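Against the Standing Meeting

I spent part of July on hold with my dentist, and it was the most productive stretch of my summer. There was a flute. There was a voice that thanked me for my patience without checking whether I had any. And there was, for 23 minutes, no one who could ask me to "circle up."

Circling up is what we do at Werkine, where I have worked long enough to have a preferred chair. We circle up at nine, again after lunch, and on bad days just before going home, so that everyone can carry a fresh worry to the parking lot. The morning one is called a stand-up. It has been held sitting down since before I was hired.

I don't hate meetings. I met my wife in one. What I object to is the meeting that exists by inheritance, the one that keeps turning up on the calendar like a magazine addressed to the previous tenant. Our weekly planning session was set up for a project called Stonach. Stonach ended. The session didn't. For a while we planned nothing in particular, and then somebody suggested that we use the time to talk about how we use our time, and a second meeting was born to prepare for it.

My colleague Ovidiu Olteanu once tried to get out of all this by declining everything for a week, with no note and no excuse. He expected a talking-to. What he got was a promotion, on the grounds that he was plainly too busy. He now runs 6 of the meetings he used to skip, and I'm told he is strict about attendance.

The defense you always hear is that people need to be "kept in the loop." Fine. But a loop, as I understand the shape, doesn't go anywhere. I have been kept in the loop on the Avram account for 5 months and could not tell you what Avram makes. I have a guess, and it involves hinges.

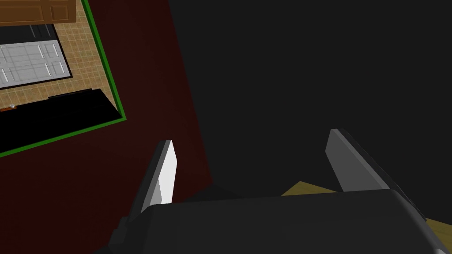 What I Would Do Instead

Let every repeating meeting die after 2 months unless someone is willing to ask for it back, out loud, by name. I think most would go quietly. The good ones, and there are a few, would be back on the calendar by lunch.

I would also bring back the hallway. A cousin of mine works at Sturnine, where they have a narrow one next to the copier, and she says everything worth deciding gets decided there by people trying to squeeze past each other with coffee. Then they hold a meeting to announce it — but a short one, as the room has no heat.

I proposed some of this at work. It was well received. We're meeting about it after lunch.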